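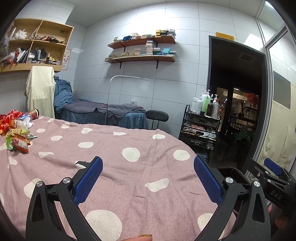 Carol Hollis wanted to know, before anything else, whether a hand-held gripper teaches a robot anything you couldn't get from driving the arm directly. Fair question. Short answer from the Flondard work so far: yes for variety of rooms, less clear for fine force.

Quick page, more to come when I get a minute. Method is simple enough — person holds the gripper, does the job, we record, policy trains on it afterwards. No arm on site. 200 demos per room is the target, 16 rooms in the plan, all of them real working places with real clutter. Lab benches got us nowhere in the Pronham round.

Pink spotted blanket, snack packets heaped on the left edge. Blue pads on both jaws, gap open between them. Crinkly wrappers are what we want more of, the old set was nearly all boxes and cups.

Result everyone asks for: 61 per cent on rooms the policy had never seen, trained on 1000 demos spread thin. Same number of demos from one room did a lot worse. Kilian Brunner is rerunning it with a differnt seed, so don't quote it yet.

Still to sort:
Soft packets — grasp point drifts when they fold
Cloth, same problem but worse
Kofler baseline needs redoing with the new pads

Numbers table goes up in June. Mail me if you want teh raw logs before then.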